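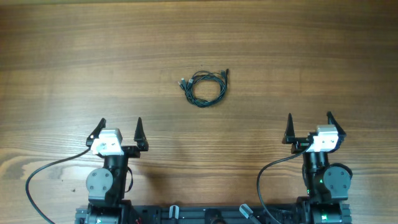
제7장 집안일과 작업장 잔일, 기계는 어디까지 왔는가

7.1 케이블 한 뭉치에서 시작하기

책상 서랍을 한번 열어 보시기 바랍니다. 아마 어느 집이든 서랍 안쪽에 검은 케이블이 한두 뭉치쯤 들어 있을 것입니다. 무엇에 쓰던 것인지 가물가물하고, 버리자니 아깝고, 꺼내 쓰려면 다른 선과 엉켜 딸려 나오는 그런 케이블 말입니다. 이 장의 첫머리에 실은 탁자 위의 케이블도 별다를 것이 없습니다. 느슨하게 감긴 가는 선이 몇 번이고 서로 겹쳐 있고, 위쪽으로는 늘어진 가닥이 삐져나와 있으며, 작은 플러그들이 고리 바깥을 향해 비스듬히 솟아 있습니다. 사람이라면 이 뭉치를 집어 들고, 끝을 찾고, 풀어서 다시 가지런히 감는 동안 다른 사람과 저녁 메뉴를 의논할 수도 있습니다.

그런데 이 평범한 일이 두 손가락 집게를 단 팔 한 쌍에게는 꽤 긴 숙제가 됩니다. 앞의 여섯 장에서 우리는 관절과 모터, 센서와 제어를 차근차근 공부해 왔습니다. 이제 그 지식을 들고 부엌으로, 세탁실로, 작은 공장의 포장대로 걸어 들어가 볼 차례입니다. 그리고 독자 여러분이 가장 자주 받게 될 질문, 그러니까 친척 어른들이 명절마다 물으시는 “그래서 로봇이 설거지는 언제 해 주니?”라는 질문에 조금은 성실하게 대답할 준비를 해 봅시다.

7.2 단단한 것과 흐물흐물한 것

나무토막을 집는 일을 먼저 생각해 보겠습니다. 나무토막은 위치와 방향만 알면 나머지 모양도 알 수 있습니다. 왼쪽 모서리를 밀면 오른쪽 모서리도 함께 움직이고, 들어 올려도 모양이 그대로입니다. 이런 물체를 강체라고 부른다는 것은 2장에서 배웠습니다.

케이블은 그렇지 않습니다. 한쪽 끝을 들어도 반대쪽 끝은 탁자에 그대로 남아 있을 수 있고, 가운데를 집으면 양쪽이 제각기 처집니다. 어느 가닥이 위이고 어느 가닥이 아래인지 위에서 내려다보아서는 분간하기 어려울 때도 많습니다. 검은 선이 검은 선 위를 지나가면 더욱 그렇습니다. 수건, 비닐봉지, 양말, 앞치마 끈도 모두 같은 집안입니다. 이처럼 다루는 동안 모양이 달라지는 물체를 변형체라고 하며, 집안일의 상당 부분은 바로 이 변형체를 다루는 일입니다. 빨래를 개는 일이 왜 그토록 오래 연구 주제로 남아 있는지 여기서 벌써 짐작이 가실 것입니다.

7.3 누타라 마을 공방의 사례

이 장에서는 누토라(Nutora)라는 소규모 조립 공방의 이야기를 여러 번 꺼내게 됩니다. 이 공방은 수리용 부품 꾸러미를 만들어 미세트게이트(Misetgate)의 가게들에 보내는데, 꾸러미마다 짧은 케이블이 하나씩 들어갑니다. 공방에서는 케이블을 감아 봉투에 넣는 일을 두 팔 로봇에게 맡겨 보기로 하고, 3월 한 달 동안 1113번을 시켜 보았습니다.

사람의 손을 빌리지 않고 끝까지 마친 것은 그 가운데 154번이었습니다. 실망스러운 숫자로 보일지도 모르겠습니다. 그러나 기록을 한 줄씩 읽어 보면 사정이 제법 흥미롭습니다. 집는 동작 자체에서 실패한 경우는 89번뿐이었고, 나머지는 대부분 집은 다음에 벌어진 일이었습니다. 플러그가 다른 가닥에 걸리거나, 고리가 풀려 봉투 입구보다 커지거나, 한쪽 집게가 놓는 순간 다른 쪽에서 선이 미끄러지는 식이었지요. 우리는 이 기록을 7.6절에서 표로 만들어 다시 살펴볼 것입니다.

같은 공방에서 상자를 나르고 빈 쟁반을 쌓는 일은 진작부터 기계가 맡고 있습니다. 한 지붕 아래에서도 어떤 일은 다 넘어갔고 어떤 일은 여전히 사람의 몫이라는 점을 기억해 두시면 좋겠습니다.

7.4 ‘할 수 있다’는 말의 여러 뜻

기계가 어떤 일을 할 수 있다고 말할 때, 우리는 서로 다른 뜻을 뒤섞어 쓰곤 합니다. 한 번 해 보였다는 뜻일 수도 있고, 같은 탁자와 같은 조명에서 되풀이할 수 있다는 뜻일 수도 있습니다. 처음 가 본 집의 부엌에서도 해낸다는 뜻이라면 이야기가 전혀 달라집니다. 거기에 사람이 곁에서 지켜보아야 하는지, 실패했을 때 스스로 알아차리는지까지 따지기 시작하면 대답은 더 길어집니다.

이 책에서는 래새넨(Räsänen) 구분표를 조금 손보아 쓰겠습니다. 표의 가로줄에는 물체와 장소가 얼마나 바뀌는지를, 세로줄에는 사람이 얼마나 자주 끼어드는지를 적습니다. 바닥 청소는 이 표에서 꽤 좋은 자리를 차지하고, 케이블 정리는 아직 구석에 머물러 있습니다. 설거지는 어디쯤일까요? 접시만 있는 개수대와 국자, 빨대컵, 눌어붙은 냄비가 함께 있는 개수대를 따로 놓고 생각해 보시기 바랍니다.

7.5절로 넘어가기 전에 해 볼 일

집에 있는 충전 케이블 하나를 탁자에 아무렇게나 놓고, 양손의 엄지와 검지만 써서 풀고 다시 감아 보십시오. 손바닥이나 다른 손가락으로 누르고 싶어질 때마다 공책에 무엇 때문이었는지 짧게 적습니다. 두 번째에는 눈을 감고 해 봅니다. 적어 둔 내용은 다음 절에서 오마리(Omari) 집게의 설계를 읽을 때 다시 필요하니 버리지 마시고 책갈피에 끼워 두십시오.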